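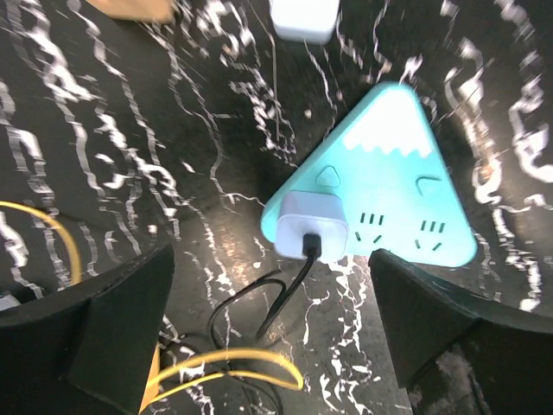 La regleta Yaman, de Trekavero, con un cargador USB blanco conectado.

Trekavero presenta Yaman, una regleta triangular con forma de montaña para el escritorio y la mesa de la cocina

Bradham, 22/03/2023. La empresa Trekavero, dedicada a los pequeños accesorios eléctricos para el hogar, anuncia la salida a la venta de Yaman, una regleta de forma triangular que recuerda a una montaña con la cumbre nevada. El cuerpo es de color verde menta y la punta superior es blanca, con un borde en zigzag que marca el límite de la nieve.

El producto está pensado para quedarse a la vista. Según los estudios de uso que la empresa realizó en 209 hogares, muchas personas esconden la regleta detrás de un mueble y después tienen que agacharse cada vez que desean cargar el teléfono. Con Yaman, Trekavero propone lo contrario – ponerla encima de la mesa, al lado de la lámpara o de la cafetera, y tener los enchufes a mano.

La forma de triángulo tiene también una ventaja práctica. En una regleta larga, los cargadores de cuerpo ancho ocupan con frecuencia el lugar del vecino. En Yaman es posible conectar un cargador en una esquina inferior y dejar libres las tomas de la cara frontal. Los mandos de esta cara, entre ellos un pequeño botón triangular en relieve, son del mismo color que el cuerpo, para que el conjunto se vea tranquilo.

El desarrollo duró 18 meses y se hizo en colaboración con el estudio de diseño Prarex, que preparó seis versiones de la silueta antes de llegar a la definitiva. Las primeras eran más altas y más agudas, y resultaban incómodas de guardar en un cajón. En la versión final las esquinas son redondeadas.

«Queríamos un objeto que la gente no tuviera ganas de tapar», explica la dirección de Trekavero. «La regleta se usa todos los días y merece el mismo cuidado que una lámpara o un reloj de pared.»

Yaman se entrega en una caja de cartón sin plástico, junto con una hoja de instrucciones en ocho idiomas. La empresa recuerda que el producto es solamente para uso interior y que debe colocarse sobre una superficie seca y estable, lejos del fregadero.

Disponibilidad

La regleta se puede reservar desde hoy en la tienda en línea de Trekavero. Los primeros envíos están previstos para el mes de mayo, y en las mismas fechas el producto llegará a los comercios asociados de Bradham.

Los medios que deseen recibir una unidad de prueba o fotografías en alta resolución pueden dirigirse al departamento de prensa de Trekavero.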